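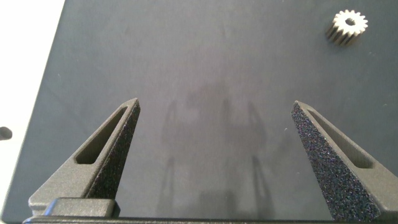 Teaching sessions at Wainwright - questions we keep getting

Quick answers for anyone booked on the gear bench. Longer ones are in the handbook. Still stuck, ask Mervyn Kershaw.

Do I need to know any coding?
No. You drive the arm, it records. The software saves each go when you let off the pedal.

By hand or by remote?
Both. By hand means you hold the arm and push it through the move. Remote means you sit at the Dirnel handset and it follows you. Most people start by hand and switch after 5 or so goes. Small parts are easier on remote - your arm isn't in the way.

How many goes does one task need?
50 for a plain pick and place. 200 if the part can land any way up. The Flusier set has just gone past 1,000 and that was all of November, so pace yourself.

Where do I look, the bench or the screen?
Screen. The wrist view is what the robot learns from, so if you can't see the part there it can't either. Lean over and peek at the bench and you're using something it hasn't got.

What makes a good go?
Slow in, jaws open well before you get there, come down straight. Don't stop dead halfway to think. Think first, then press the pedal.

I fumbled it. Bin it?
Depends. Missed and corrected - keep it, those are useful. Dropped it on the floor, or knocked the other parts about - bin it. Red button, then reset the bench.

Does the part have to start in the same place?
Please no. Move it evry time, corners too. Turn it round as well. A far corner is a perfectly good start, gears and flat toothed plates alike.
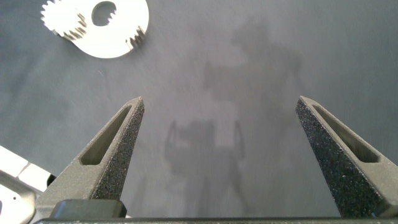
Shadows and glare

The arm throws a shadow on the grey top. Leave it. Bright metal can wash out in the wrist view, so drop the lamp a notch if you can't make out the teeth. Write down that you did.

Can I change the finger pads?
No, ask first. New Hunitz pads grip differnt and we have to start a fresh set.

How long is a session?
Till your hands get tired - then stop. Tired goes are bad goes. Bench shuts at 5 regardless.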